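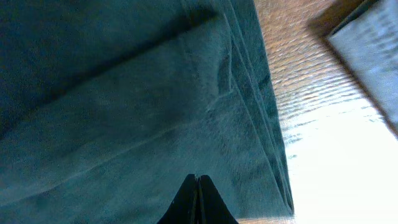
Right edge of the folded cloth, fingers over the lower layers. Glare on the table at right.

Wrist camera exposure and fingertip wear on a two-arm folding cell

Posted by ridgeback_t, Tue 3 July

I look after a two-arm garment folding cell at the Killstead shop. White links, black joint modules, one camera on each wrist and one overhead, bolted to a wooden table with a clear finish. The control software is Vumusero, with the stock folding routine and our own grasp offsets.

Since we moved the cell in March, the left arm misses the edge of dark garments. Gray and white shirts are fine. Dark green and navy are the problem. The fingers close, lift, and come up with either nothing or the top layer only. The log then reports "edge confidence low" and the routine retries until it times out. The log has 3,607 cycles since the move, and nearly all the timeouts are on dark cloth.

Already tried: re-ran the hand-eye calibration on both arms, replaced the left wrist camera cable, cleaned both lenses. The calibration residual is the same as before the move. Wrist cameras are on auto exposure. Is this a lighting problem, a gripper problem, or do I have to retrain something?
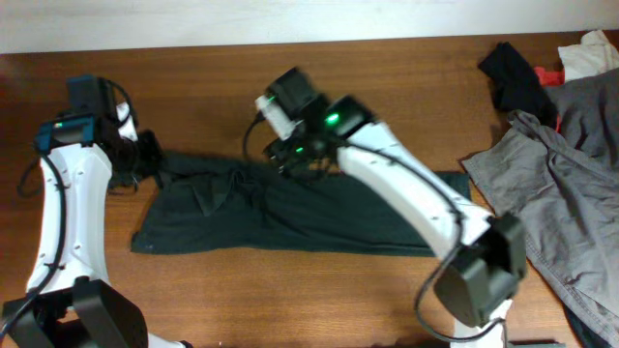
Both arms home correctly and repeat to the same taught points, so I don't suspect the joints. The overhead camera finds the garment outline every time. It is only the last stage, when control hands over to the wrist camera, that goes wrong.

drodberg_fieldtech

Two separate faults, in my opinion. Take them in this order.

Exposure first. Your table finish is reflecting a light source into the wrist view. Auto exposure meters on the whole image, sees the bright patch, and shortens the exposure. A dark garment then loses the shading between its layers, and those layer edges are what the routine is looking for. Light garments survive this with contrast to spare.

Put a dark shirt on the table and jog the left arm to its pre-grasp pose. Switch the wrist camera to manual exposure. Raise it until the individual folded edges separate on the monitor, and let the wood clip to white if it wants to. The edge finder ignores clipped areas. On our Drodberg cell the value ended up at 758 in the camera panel, but yours will depend on the lamp. Save it under the dark garment profile only. Do the right arm separately and don't copy the number across.

After that, deal with the reflection itself. Move the lamp or put a diffuser on it. A matte mat over the table also works, but you then have to redo the table height, and if you skip that step the fingers will press into the mat on every grasp.

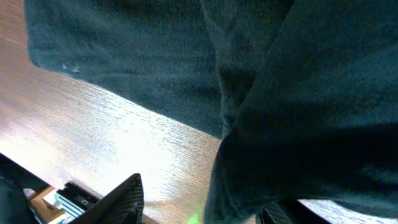
Second fault is the fingertips. "Top layer only" usually means the ribs are packed with lint or worn down. Power the gripper off, open it by hand, and brush along the ribs with a dry nylon brush. No solvent; it hardens the pads. Run a fingernail across the ribs afterward. If it slides without catching, replace both fingers as a pair and re-zero the gripper with the new ones closed. One new finger against one old finger closes off center, and the wrist camera offset will be wrong by that amount.

While the arm is down, check that the ribbon cable at the gripper has some slack with the wrist at both ends of its travel. Ours rubbed through on the housing edge.

You do not need to retrain.

chaiyaporn_cell2

Had the same thing. We turned the table 90 degrees and it went away.

ridgeback_t

Manual exposure fixed most of it. Dark green now grasps on the first or second try. The ribs on the left fingers were full of lint, the right ones less so. Brushed both, and the left still picks up a single layer now and then, so a new pair is on order. Can't turn the table here because the bases are bolted through it.

One follow-up: is there a service interval for the fingers, or do you go by feel?

drodberg_fieldtech

We brush every 800 cycles and do the fingernail check at the same time. Fleece and anything fuzzy loads the ribs faster, so halve the interval if you run a lot of it. Write the cycle count on a piece of tape on the base when you fit the new pair. Vumusero keeps a counter, but it resets when you reload the gripper profile.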